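3.2 Bench contents and storage

The second part of the survey dealt with small hand tools and where they are left between jobs. Earlier work on shared workshops (Baysal and Abreu) treated the bench and the tool wall as separate systems, each with its own rules. Our visits to the Veres and Braltov workshops suggested that users treat them as one. A tool that is wanted again soon stays on the wood, and the board is kept for things with an obvious hanging point, such as a hammer.

We logged 698 tool placements at the two sites in November. Each was coded by surface (bench, board, tray, floor) and by whether the tool lay with others of its kind. Coding was done by Pintér and checked by Fiore, who disagreed on 18 entries - most of them gloves, which one coder had entered as clothing. These were settled by discussion and gloves are counted as tools in what follows.

Screwdrivers were the items most often left on the bench, usually near others of the same type. Clamps came next. Small parts such as plastic bricks and wire were seldom put in containers, even where a container stood within reach.
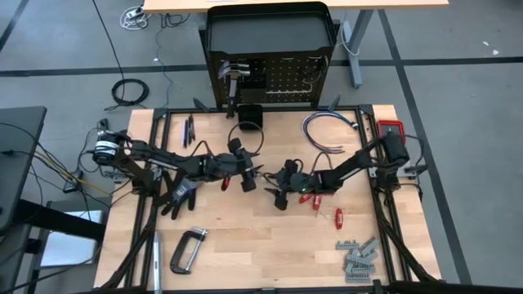
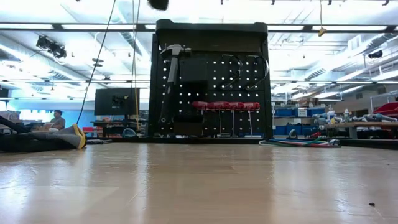 Figure 5. Bench surface with screwdrivers, clamp, glove and loose parts (first picture); pegboard stand with hanging claw hammer (second picture).

The board was used less than we had expected. Users at Veres told us that they did not mind hooks as such, but disliked having to turn a tool round to hang it up. Several asked for shallow trays at bench height, and Đào has since drawn up a layout on those lines. It keeps the board for long-handled tools and gives screwdrivers a strip along the back of the bench - the place where users said they looked first. The layout is discussed in Section 4.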